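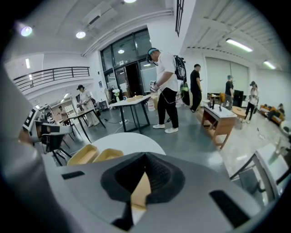 The round white table, with two of the tan trays at its near edge.

Living > Rooms > Work Spaces

February
By Pallavi Garg

We use cookies to remember your region and keep you signed in. Manage choices or accept all.

TABLES THAT DON'T STAY PUT

White tops, pale floor, hardly anything on the walls. The shared workroom at Drellel has four kinds of table and not one of them matches, and after a morning there I stopped wanting them to.

Got there on a Wednesday, a bit before ten, wrong shoes, no coffee. Isauro Figueroa set the place up and still picks every stick of furniture in it. He talks fast. He also moves things while he talks, so half my notes are sideways.

First thing he wanted to discuss was the round table. White, plain, no corners.

"People walk past it all day," he said. "You put a square one there, somebody's hip finds it by lunch."

Fair. I have the bruise at home to prove it.

The round one is where small stuff lands. Trays mostly. Tan, rectangular, a couple of sizes, they go from table to table with whatever job is on. Figueroa bought his from Tumis, a two-person shop that does trays and boxes and nothing else. He wanted low sides so you can see what's in there. Tall sides, he says, and a tray becomes a drawer, and a drawer becomes a place where tape goes to die.

Then the long table. White top again, black metal legs. The workhorse. People stand at it more then they sit, and there's open floor kept on both sides so two can lean in at once. A flat tan box might live on it for an hour, then off it goes. House rule: clear by six. The rule gets broken. Figueroa shrugs about that.

His total for tables and seating was $2,355, a good part of it secondhand. The most expensive single thing was 208 dollars and he won't say which, only that he regrets it "on Mondays."

Seats. There are fewer than you'd think. A folding chair with black legs and a white backrest, feet splayed so it doesn't tip when somebody drops into it sideways. It goes wherever it's needed. A small round wooden stool, parked by the wooden table. That's the one everybody wants, for some reason. I sat on it. Good height. Hard, though.

The wooden table is my favorite and I'd have taken it home if it fit in the car. Wood frame, white top, and a lower shelf, so the small black bits and pieces stay up where hands can reach and the rest goes underneath. From across the room you can't really tell what's down there. Figueroa calls the shelf "the basement." He found the table through Iltden, the resale people, listed as a kitchen piece, and drove out for it the same night.

Also a black cabinet, off to the right as you look down the room. Dark furniture in a white room can look like a hole in the wall. This doesn't, mostly since people keep stopping beside it. It's where you stand when you're waiting on someone.

And a bucket. White, on the floor. I asked what it was for and got three different answers before lunch, offcuts, wet rags, "the bucket." Every workroom needs one.

What would he change? Cables. A white one was running over the floor under the long table, and he's been meaning to get a cover for it. He has a quote from Tô, the flooring outfit down the block, and hasn't signed. Also hooks. People come in with backpacks and caps and keep them on, there's nowhere to hang anything.

If you're stealing ideas for a garage or spare room, his order goes like this. Floor first, pale, easy to mop. Then one long table, the longest the room will take. One round one near the door. Trays before shelves. Chairs last, and 2 is enough to start.

He budgets 100 dollars a year for replacing trays. Went over last year. Somebody used one as a step.

I left around noon and the folding chair had moved again.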